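Filed under: People & Practice | Teleoperation

Teaching by Hand: A Conversation with Kiều Ngô

Kiều Ngô joined Bakos in April as head of demonstration, the group that teaches robot arms new tasks by having a person guide them through the work. The company supplies handling cells to packing and returns centers, among them the Jarora site, where most of the current effort is directed.

Ms. Ngô's operators use two methods. In the first, a person takes hold of the arm and moves it. In the second, the operator sits at a control station and drives it remotely. "We began with hand guiding for everything," she said. "It is quick to learn, but the operator's own arm gets in the way of the camera, and people tend to push harder than they realize. For soft goods we now use remote control almost entirely."

The present target is 300 accepted demonstrations per task. The group recorded 386 for the first apparel task before it was satisfied with the set. Sessions are kept short, and each operator reviews the recordings on the day they are made. Ms. Ngô does not ask for perfect runs. "If the operator misses a grasp and corrects it, I want to keep that. A set with no corrections in it teaches very little about recovery."

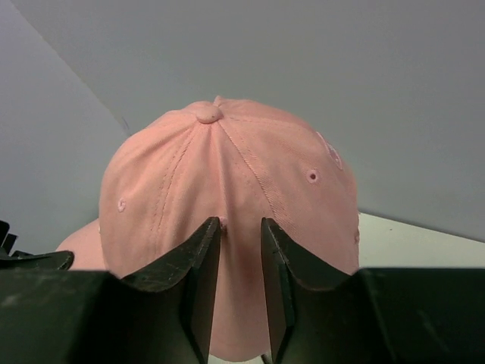

Headwear has taken up much of the summer. Boxes and bottles keep their shape when a gripper closes on them, and a cap may not, so operators are asked to settle on an approach before they commit the fingers. With the pink cap, they work from the wrist view, where the crown rises behind the two black fingertips and the brim shows only to the left. "The seams and the button on top tell you which way it is turned," Ms. Ngô said. "New operators look at the fingers. After a week they look at the stitching."

Asked about the move to larger collections, she was cautious. A shared library planned with Jonetti would hold 3,000 demonstrations, and she has requested that each one carry a note on the operator's level of training. "I would prefer that we delay it than release it without those notes," she said.

Bakos expects to report on the apparel tasks before the end of the year.

2 comments | 14 shares

Contact the editorial office | Back to top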